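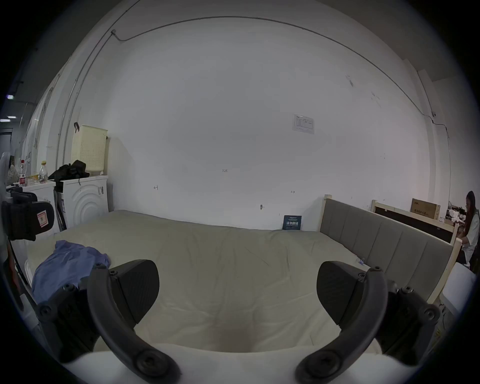
The hand-held gripper over the bed at the Tunwood open day, blue cloth still to be dealt with.

Hi Modupe,

You asked for something short on where the Zimico money has gone since February, so I'll mostly talk about the open day, as that's what I've been living and breathing (and I'm still a bit hoarse!).

We had 30 people through, which is as many as I'd want in there at once. The bed was the main stop. I gave a quick talk, then handed over the gripper and let people try the job themselves: pick up the cloth, fold it, put it down somewhere sensible. Two curved fingers are a lot clumsier than a hand and everybody laughed at their first go, me included when I started. A retired nurse from Forham was the best by a mile. She tucked a corner on her second try and then told me our sheet was a disgrace – fair enough, it was pretty wrinkled by then.

The numbers, as promised. We've recorded 381 bed-making runs against the 500 in the agreement, so we're behind where I'd hoped to be. We lost a fair stretch in autumn when the finger mounts kept working loose. Annatjie Jacobs redid them and they've behaved since. She reckons we'll catch up before the next report and I'm inclined to believe her, though I'd like a second gripper on hand in case.

Spending is on budget apart from catering, where I went $8 over on muffins. Sorry!

Two things I need from you: an okay to move the leftover travel money into spare parts, and a date for your own visit. Jeon have asked to come too, so maybe we do both together?

Last updated: 16 Jul 2022
3 comments | 8 shares

Recent reports
Setting up the Tunwood room
February update: first runs
Finger mounts, what we changed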